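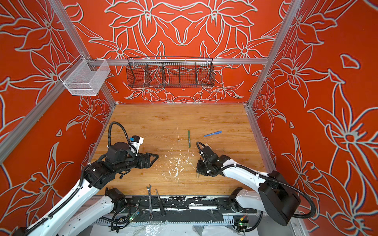
Black basket on the back rail, the one with dividers

Forum > Workrooms and Benches > Storage
Thread: Hanging baskets over the bench, keep or move?

angelica_p
Posted 19 Mar 2020
I want opinions on the baskets before I buy more. The bench is a plain wood top with patterned panels on three sides, big lilies. The frame is aluminum extrusion so I can hang things pretty much anywhere. Right now the long basket is on the back rail, a bit left of center. The bench is mostly for brushes, markers and small hand tools. My question is whether the back is the right place for it or if I should go to the side.

Thanks,
Angelica Padilla

trestard_tom
Side. I had one on the back for 2 years and quit using it. You lean over your work every time you want a pencil.

ocampo
Disagree with Tom. Depends how deep the top is. What's the depth? Mine is 19 inches and the back rail is an easy reach. The mesh is good, you can see what's in it without getting up.

angelica_p
Deeper than 19. I haven't measured since January when I moved the rail down. There is a second basket too, a white one with no dividers that I know of. Both of them show here.
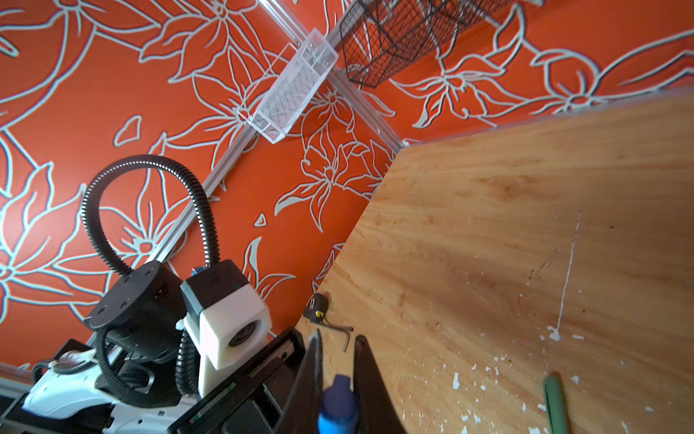

White basket and black basket, plus the state of the wood

flatfile7
Never mind the baskets, what are you doing about that top? There's a long white scratch in it and paint flecks all down toward the corner. I would sand it now and put a couple coats of oil on. If you wait the paint only gets harder to lift.

ocampo
It's a work surface. Leave it.

flatfile7
A marker rolls fine on a worn top until it hits a chip. And if she's drawing on single sheets, a scratch like that will come through the paper. I'm not saying make it pretty.

M. Bodin
I agree with flatfile7 on the scratch and with ocampo on the rest. Scrape the paint with a card scraper, go over the scratch by hand with 220, stop there. Oil marks paper if you don't let it cure long enough. I ruined a set of drawings that way when I had the shop in Flesside.
For the baskets, put the white one on the side post for whatever is in your hand all day, and leave the divided one on the back for things you sort by type.
Maxence Bodin

angelica_p
That's close to how it is already. White on the left post, black across the back.

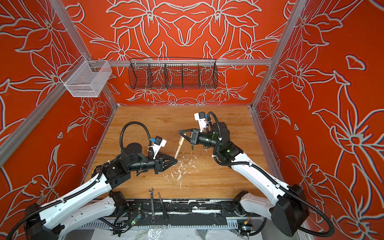

Both baskets from the front

trestard_tom
OK, from there the back one looks less far than I thought. I still say you won't use it. Both look empty to me.

angelica_p
They get emptied at the end of the day. I don't like leaving brushes in mesh overnight, the handles poke through and catch my sleeve.

ocampo
Line it. A strip of cork or felt in the bottom of each compartment and the handles stay put. I got mine as offcuts from the craft place in Curden.

trestard_tom
Felt holds dust. Cork, if anything.

flatfile7
How long are the handles? If they stand taller than the basket they'll tip no matter what you put under them. Lay them flat in the divided one or use a jar.

angelica_p
About 7 inches for most, some longer. The long ones never stay up. I'll try cork in two of the compartments and leave the others bare and see. And I'll scrape the paint. Not oiling for now.

M. Bodin
Clip the basket to the rail at both ends while you're at it, if it's only hooked on. They swing when you pull something out one-handed.

ocampo
What width cork are you getting? Mine was too narrow and slid around.

Thread views: 2,240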